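**Tablecloth under everyday stuff, or bare table?**

**pinhook22**

We moved in August and ended up with a bigger table than we've ever had. It's in the main room, so it gets used for everything: eating, bills, kids' school projects, sorting groceries. The top is softwood with a clear finish and it already has two dents and a white ring that won't come out.

My question is whether people keep a cloth on a table that gets used all day, or whether that's only for meals. My mother kept one on at all times and I remember it always being bunched up at one corner. I'd like to avoid that. I'm also trying to decide between plain cotton, the wipe-clean kind, and something heavier. I'm not looking for anything fancy. Budget is low.

**marlstone**

Bare table here. I had a cloth on for years and took it off when I realized I was washing it more than I would ever have wiped the table. Crumbs get into the weave, pens leave marks, and a spilled drink goes straight through and then sits underneath where you can't see it. That is probably how you get white rings in the first place. On a bare table you see the spill and wipe it.

For dents, put a cutting board down when you're doing anything heavy. For hot pans, use a trivet. That covers it.

**two_kettles**

I disagree with marlstone on this one. It depends on what's under the cloth. A cloth alone does very little. A cloth over a felt pad is a different thing. The pad takes the knocks, it keeps the cloth from sliding, and if you get one with a vinyl face it stops liquid too. I've had the same pad since we bought our table and the wood under it looks the way it did in the store.

Sizing matters more than most people think. Measure the top, then add the drop on both sides. For everyday use you want a short drop so it doesn't catch on knees and chair arms. Long drops are for holidays.

**pinhook22**

How do you cut the pad? Ours has rounded corners and I've only seen pads sold as rectangles or ovals.

**two_kettles**

Buy the rectangle one size up, lay it vinyl side down, and trace the underside of the table edge with chalk. Cut a finger's width inside the line with ordinary scissors. If you cut exactly on the line, the edge shows through the cloth as a ridge. The pad will have fold marks from the package. Leave it flat for a few days with something on it and they mostly go.

**garret_stair**

Seconding the pad. I bought mine from Stuvari and it was fine, but it did smell strongly of plastic when I opened it. I hung it over the porch rail for a weekend. No smell after that.

On color, I'd stay away from white and from very dark. White is obvious. Very dark shows flour, dust, and lint from every dish towel in the house. Mid-brown has been the most forgiving for us. Coffee is nearly invisible on it and so is tea. Tomato still shows.

**lowell_b_tables**

Brown is what I'd pick too. A plain, smooth cloth also reads better than a print once there are things on it. With a print everything looks cluttered, even a bowl and a cup.
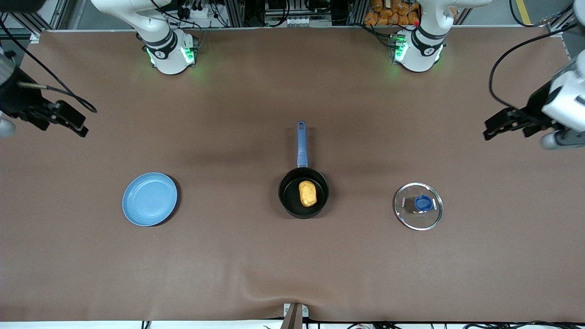
*Plain brown cloth, no print, with a few kitchen things on it.*

A smooth weave also shakes out cleaner than a slubby one. I had a linen blend with a lot of texture before and it held on to every crumb. I would iron a smooth one before it goes on, though, since creases show more than they do on a rough cloth. If you don't iron, take it out of the dryer while it's slightly damp and put it straight on the table. Pull it from opposite sides and let it dry there.

**marlstone**

Ironing a tablecloth for a table that gets used for bills and school projects is my whole argument against it.

**lowell_b_tables**

You can skip it. I said creases show. I didn't say they were a crisis. Mine gets ironed a few times a year.

**fenwick_green**

I'm going to argue for wipe-clean. I have two kids under six. We had cotton and it was in the wash every other day. We switched to a coated cloth from Zikitz and I wipe it down after each meal with a damp rag and dish soap. It isn't as nice to touch and your arms stick to it a bit in summer. It also doesn't like hot pans, so you need trivets. But the laundry went down a lot and it cost less than a decent cotton one.

Some tips if you go that way:

- Buy it off the roll and not folded. Fold lines in coated cloth never fully come out.
- Don't put it in the dryer. It says so on the label and I did it anyway. The coating went cloudy.
- Ballpoint comes off with rubbing alcohol if you catch it the same day. Permanent marker doesn't come off.
- Lift it now and then and let the wood air out. Moisture gets trapped under it.

**garret_stair**

That last one is important on softwood. A neighbor left a coated cloth on a pine table through a whole winter next to a radiator. When they took it off, the finish had gone tacky and pulled up in spots. The backing had bonded to it. They had to sand and refinish.

**pinhook22**

That worries me. Ours is near a heating vent. Would a cotton cloth with a vinyl-faced pad have the same problem?

**two_kettles**

It could if the vinyl faces the wood. Felt side goes down on the wood, vinyl side faces up under the cloth. The chalk tracing I described earlier is the only time you flip it. I'd still lift everything once a month near a vent. I do it when I change the cloth.

**harrow_and_tine**

I work in linen rental, so this is the commercial side of it. Most of what we send out for daily use is a polyester-cotton blend. All-cotton looks better new but it shrinks, fades along the fold lines, and takes longer to dry. The blend comes out of the dryer nearly flat. We had a batch from Duggan that we tracked for over 1000 washes across the lot before we pulled the first pieces, and those went for hem failure. The fabric itself was still good.

So if you're buying for daily use, look at the hem. You want it folded twice and stitched, with mitered corners if you can get them. A single serged edge will start to curl and fray, and after that it never hangs flat again.

On washing: warm, not hot, and no fabric softener. Softener leaves a film that holds grease. For oil stains, work dish soap in dry before it goes in the machine. If you wet the spot first, the soap doesn't do as much.

**marlstone**

I'll give you that the blend makes more sense than cotton. I had all-cotton and it shrank enough that the short ends barely covered the table after the first year. That was part of why I gave up.

**fenwick_green**

Did you wash it before measuring? You're supposed to buy cotton long and expect to lose a few inches.

**marlstone**

No. It didn't say anything about that on the package.

**quillback**

Another option, if the main problem is the corner bunching up: cloth weights or clips. Clips look like picnic clips and I don't love them indoors. Weights are better. Sew a small pocket inside each corner of the hem and drop a flat washer in. Take the washers out before washing or they'll rust and stain. I forgot once, and the cloth has four orange corners now.

Also, consider a runner. It covers the middle where the serving dishes go and leaves the wood open where people sit. Less to wash, and you still get some protection.

**two_kettles**

A runner doesn't help with what the original post asked about, though. The dents and rings happen where people sit and work, and that's exactly the part a runner leaves open.

**quillback**

True. Use placemats for that part. I have both and I rotate them. I don't think one big cloth is always the answer.

**garret_stair**

On the white ring that's already there: if it's in the finish and hasn't reached the wood, it's often fixable. Lay a clean dry dish towel over it and go over it with an iron on low, no steam, 30 seconds at a time. Lift the towel and check each time. I had one disappear completely. I had another that only faded. If the ring is dark, that's water in the wood itself, and the iron won't do anything for it.

Test the inside of a leg first if you don't know what the finish is.

**harrow_and_tine**

Be careful with the iron on lacquer. It softens. Oil finishes handle it better, and on those you can also try rubbing in a little more of the same oil and leaving it overnight.

**pinhook22**

Thanks, everyone. I tried the iron on the ring last night at the lowest setting. It's fainter but still there. I'm going to try it again tomorrow.

I ordered a felt pad with the vinyl face and a poly-cotton cloth in brown. I looked at one from Mundus first, but they only list it with a long drop and I didn't want to hem it down. The one I got has a double-folded hem. I'll keep it off the table for school projects and use an old sheet for glue and paint.

marlstone, I might end up where you are. If I'm washing it constantly by spring, it's coming off.

**marlstone**

Keep the pad if you do. You can put it under a cutting board.

**fenwick_green**

Old sheet for paint is a good call. Get a fitted one if your table is close to a mattress size. The elastic holds it on.

**quillback**

A fitted twin was too narrow for mine. Measure first.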